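Arm and drawer work: pre-session safety checklist with comments
Nururura workshop, April revision
Kept by Pendo Ndung'u. Comments signed FM are from Faraji Mugo.

Use this for any session where an arm opens, closes or pushes furniture. One sheet per session, filled in at the bench and left in the tray by the door. Mark each item Yes, No or N/A, and if it's a No, write what you did about it. Please do write comments! Last term's sheets were a joy to go through and most of the changes below came straight out of the margins.

Section 1. Before power on

1.1 Stop button tested, by pressing it, by the person who will hold it.
Yes. Comment: Pressed and released twice, drives dropped out both times. Looking at the button doesn't count as a test – I've said this before and I'll go on saying it.

1.2 Spotter named on the sheet.
Yes. Comment: Faraji. The spotter holds the button and does nothing else. No typing, no phone, no holding the cabinet steady.

1.3 Speed limit set for contact work.
Yes. Comment: Set to 30 per cent, as on all the drawer sheets. If you want to go faster, come and talk to me first. I'm quite easily persuaded by good logs.

1.4 Force limit loaded and read back from the controller.
Yes. Comment: Read back as 30 newtons at the gripper. The Custano file still loads 100 by default, so read the number on the screen and don't trust the file name. FM: I've asked for the default to be changed, request 316.

1.5 Arm joints and fastener covers looked over.
Yes. Comment: All snug. Lovely job on the wrist after its service.

Section 2. The floor and the reach area

2.1 Reach area agreed and explained to everyone present.
Yes. Comment: Explained it aloud. It takes a minute and people ask much better questions afterwards.

2.2 Cables out of the walking route and clear of the base.
No. Comment: Cables lying across the floor tiles should go along the wall or under a cover strip, even for a short session. Strips are on the shelf beside the Wener cupboard. Please put them back there too.

2.3 Boxes and packaging cleared from beside and behind the furniture.
No. Comment: Open boxes are the thing we're worst at. They hide cable runs, and anyone stepping back from the arm will find one with their heel. Flatten them or take them to the store. FM: agreed, and that includes boxes with "only a bit of packing" in them.

2.4 Floor clean enough to stand on safely.
Yes, with comment: Sweep before starting and again at the break. Grit under a shoe is easy to miss on speckled tiles.

2.5 Shoes closed, sleeves and lanyards secured.
Yes.

Section 3. The furniture

3.1 Cabinet can't tip or roll when pushed at full force limit.
Yes. Comment: Pushed by hand from the front and from each side before the arm went anywhere near it. Do this with the drawers open as well as shut, because an open drawer changes the balance a great deal.

3.2 Drawers run freely by hand.
Yes. Comment: The middle one is a bit stiff for the last part of its travel. Recorded so that nobody blames the controller.

3.3 Gripping or pushing point decided and written down.
Yes. Comment: On fronts without handles, use the lower edge. Watch the gap underneath – that is a pinch point for fingers whenever the drawer moves, and it deserves more respect than it gets.

3.4 Top of cabinet cleared, or every item on it listed as part of the task.
See comment: A bowl and a water bottle on top are fine if they are in the task. They must be on the sheet by name. Bottles lying on their sides need particular thought, as they roll at the slightest knock, and any bottle used should have its cap checked.

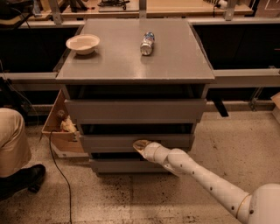 Section 4. People near the arm

4.1 Nobody crouches or sits within reach while the drives are on, unless the task sheet says so.
See comment: This is the rule I'd keep if I could only keep one. A person down at drawer height has their head and hands where the arm works, and getting up quickly from a crouch is hard for anybody. If someone really must be low, they keep their feet behind the line, the spotter can see their whole body, and the speed comes down again.

4.2 Nobody reaches in to help a stuck drawer.
Yes. Comment: Call "stop", wait for the spotter to answer, then go in. I know it's tempting. FM: I was tempted at run 173. I called it. It felt silly for a second and then it felt fine.

4.3 Visitors briefed.
N/A.

Section 5. During and after

5.1 Any unexpected contact logged, however light.
Yes. Comment: Light ones are the most useful! Give the run number, which drawer, and what touched what.

5.2 Arm parked away from the furniture before anyone resets it.
Yes. Comment: Parked means clear of every drawer front, with the drives off.

5.3 Gripper surfaces checked for wear.
Yes. Comment: Check the inner faces, where edge contact does its damage. Spares are in the Mosoti drawer.

Actions
Cover strips and a clear floor before the next session: Pendo.
Runner on the middle drawer to be cleaned: Faraji.
Item 4.1 to be printed large and put up by the bench: Pendo, gladly.

Signed off for use with items 2.2 and 2.3 to be put right first.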